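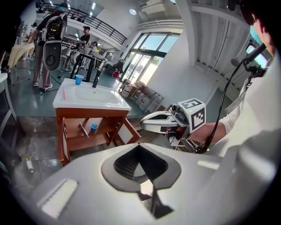
1/ Marker tracking, or how I spent my July

Still on the bathroom vanity set for Mevdale. The cubes on the grippers give us pose, the pose goes into the planner, and the planner has opinions about cabinet doors.

2/ The bug: every time a wrist rolled, the pose solver would flip between two answers for the same marker. On a plot it looks like the hand teleports. Gerardo Yap called it "the hiccup" and now it's a label in our tracker, so thanks for that, Gerardo!

3/ I went through 400 episodes and 326 of them had at least one hiccup. Ouch. Most were short (4 frames or less) so our smoothing hid them, and the policy happily learned the wobble anyway.

4/ The fix is kind of boring. Solve all the visible faces of a block together, one rigid body, and start from the last good pose. Crescencio Ledesma had been telling me to do this since spring. Fine. You win.
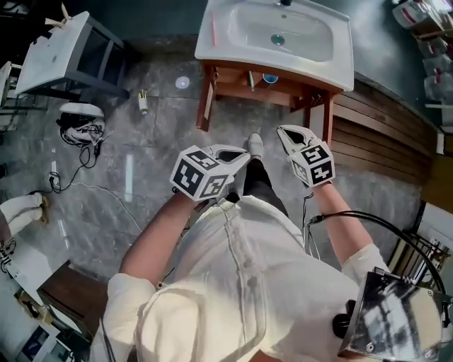 Two grippers, lots of markers, two sinks.

5/ Reran the whole Grinthorpe batch overnight, 2,044 episodes, and the flips I can find are all ones where a single face is visible. Those get a low confidence flag now and the planner loader skips them.

6/ Next up is time sync between left and right, which I'm dreading. If you've done two-handed alignment without a hardware trigger, please tell me how you did it!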